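Marchuk Linen Hire and Laundering – Your Questions Answered

We get a lot of the same questions over the phone and across the counter, and we love a chat as much as anyone, but we thought it might save you a call if we put the answers all in one place.

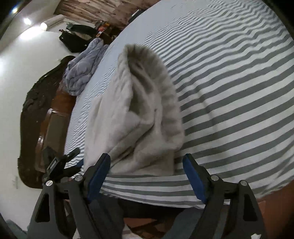 If yours isn't covered, please do get in touch. We're a small family laundry looking after holiday cottages, guest houses and quite a few ordinary households who are simply sick of ironing (we sympathise!).

Do I have to be a business to use you?

Not at all. About half of what goes through our machines comes from homes, and you're welcome to bring in a single doona cover if that's all you have. The prices are the same for everybody, and there's no account to open unless you'd like one.

What's the difference between hiring and laundering?

With hire, the sheets and towels belong to us, and we bring you a fresh set each time and take the used ones away. With laundering, the linen is yours and it comes back to you, washed, pressed and folded. Plenty of our cottage owners do a bit of both – they hire the sheets and send us their own towels, which works out very nicely.

How do you keep my things from getting mixed up with someone else's?

Every order gets its own numbered bag and a little cotton tag, and household orders are washed on their own. If you have something you'd be heartbroken to lose, tell us when you drop it off and we'll write it on the docket.

What's your thread count?

Our standard range, which we call Jeston, is a 400 thread count cotton, and it's what most people choose. We're sometimes asked for 1000, and we did try it for a season, but it took an age to dry and our guests at the coast found it heavy in summer.

Can you get stains out?

Usually, though we won't promise. Sunscreen and fake tan are the hardest by a long way, and red wine is easier than people fear. Please don't put anything on it yourself before it reaches us, especially bleach, and do point the mark out so we can treat it first. We don't charge extra for this.

How long will it take?

Allow 2 working days for laundering. In July, when the school holidays fill every bed from here to Ploltotora, it can be a day longer, so have a spare set in the cupboard if you can.

Do you deliver?

We do, and it's free on orders of more than 2 bags. The van goes out in the mornings. If you won't be home, a dry spot on the verandah is fine, as long as you've told us where to look.

What do you wash with?

An unscented liquid, with no softener in the towels (it makes them lovely to touch and hopeless at drying you). If anyone in the house has sensitive skin, ask for the Junus rinse, which is simply a second long rinse in plain water at the end.

Page last updated 14 January 2018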